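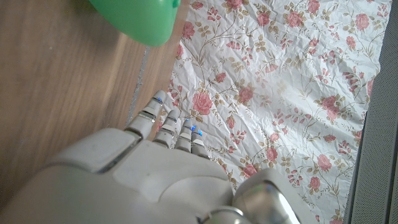
Olgate, logiciel d'analyse de mains de poker : évaluation de la rédaction

Édité par Plodeo, Olgate s'adresse aux joueurs de tournois en ligne désireux de relire leurs parties. La présente évaluation a été conduite par Rianne Vandenberghe sur un corpus de 266 mains, toutes issues de tables de Texas Hold'em à petites mises.

L'importation des historiques s'effectue en 2 étapes et n'appelle pas de réserve particulière. Le calcul d'équité est rapide, y compris lorsque plusieurs tapis sont engagés avant le flop. Le module de révision - accessible depuis l'onglet Sessions - classe les décisions par position et par profondeur de tapis.
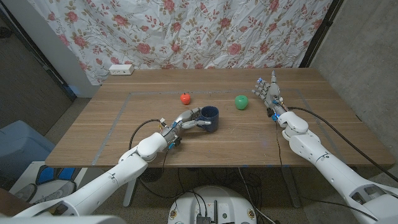

Les filtres sont en revanche moins aboutis. Il demeure impossible d'isoler les mains jouées à la bulle, fonction que le logiciel concurrent Jidar propose de longue date. La traduction française comporte en outre plusieurs termes erronés dans les menus.

La licence est facturée 60 euros par an, après une période d'essai de 7 jours. Ce tarif paraît justifié pour un joueur régulier ; le joueur occasionnel se contentera de la version gratuite, limitée aux parties en argent fictif.

Avis de la rédaction : favorable, sous réserve d'une révision des filtres. Relecture : Gholamreza Kazemi.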